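Teleop demos for pick and place – policy hovers over the object and never closes. Bad demos or not enough?

Asked by mkurian_lab in Imitation learning / Data collection
Tags: teleoperation, franka, simulation, demonstrations

Trying to teach a simulated Franka to pick a banana off a kitchen counter and put it in a bowl. Driving it by remote control, keyboard first, now a 6 dof space mouse. Scene comes from the Himance kitchen pack, recording with Sekholm. Have 100 demos, all mine.

Trained overnight. Arm goes to the banana fine, gets low, then just sits there. Sometimes it drifts left a bit and comes back. Gripper never closes. Out of 16 test runs it closed on something in 5, and in a couple of those it was closing on air.

Loss looks good. Camera images look good to me. Object positions get shuffled a little each episode. Don't have access to the real arm until December so can't do it by hand-guiding, has to be teleop for now.

Do I need more demos or am I doing them wrong? Dont want to sit and record another 100 if the problem is me.

Thanks
Meenakshi Kurian

3 answers

Answer from dradari_dan (accepted)

Almost certainly your pauses. Go replay a few demos and watch what you do right before the grasp. If you're like everybody else on a space mouse you come down, stop, squint at the screen, nudge, stop again, then press the button. In the recording that's a long stretch of frames where the action is zero and the picture barely changes, and then one single frame where the gripper command flips. The policy learns that when the hand is low over the banana the right move is no move. It does that very well, hence your nice loss.

What I'd do, in order:

Drop the idle frames. Anything under a small threshold on all axes with no gripper change, throw it out. Keep a few frames either side of the close though, or the grasp turns into a jump.

Check how the gripper is logged. Sekholm has a setting for saving it as an event (one frame) or as a state (held open / held closed). You want state. Easy to miss, it's in the export dialog and not the recorder.

Re-record the bad ones. I had 74 left after cleaning up a set about like yours and it trained better than the full pile did.

Decide on the grasp before you start the episode. Which way the fingers straddle the thing, how high you come in from. Same approach each time for the same pose. With a curved object people grab the middle in one demo and the end in the next and the policy averages the two – lands beside it.

Also slow down evenly. Slow is fine. Stopping is what kills you.

Comment from mkurian_lab: ok yes. Replayed ten mins of it and I park over the banana forever. And it was on event. Will fix both and retrain tonight

Comment from dradari_dan: post a screenshot of where it gets stuck if it still does it

Answer from joss_w

more demos. 100 is nothing. we never had anything work with that few

Comment from dradari_dan: depends on the task. One object, one bowl, small shuffle, 100 clean ones is plenty to see it close the gripper.

Answer from varma_user_2

Agree with the first answer, adding one thing about the view. Check your camera can see the fingertips and the object at the moment of grasp. On a counter setup the arm reaches right across and its shadow lands on everything you care about. If the shadows are on in the render, leave them on for training AND testing, dont mix. I lost a week to that in Varma.

And if you can add a wrist camera, add it. From a side view it's really hard to judge height, for you as well as for the policy, which is probably why you were pausing to begin with.

Update from mkurian_lab

Removed idle frames, gripper saved as state, redid the worst demos with one fixed approach. Retraining now. Screenshot as asked, same low position over the counter I was complaining about:
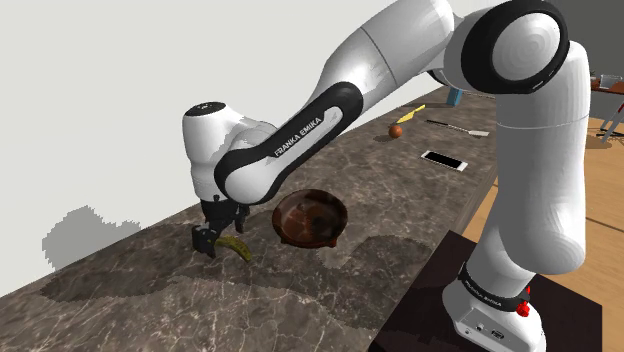
Gripper down at the banana, bowl just to the right.

Shadow is pretty heavy there, see what varma_user_2 means. Going to try the wrist cam next – does anyone know if Sekholm will record two views at different rates or do they have to match?

Comment from varma_user_2: has to match afaik. Set both to the slower one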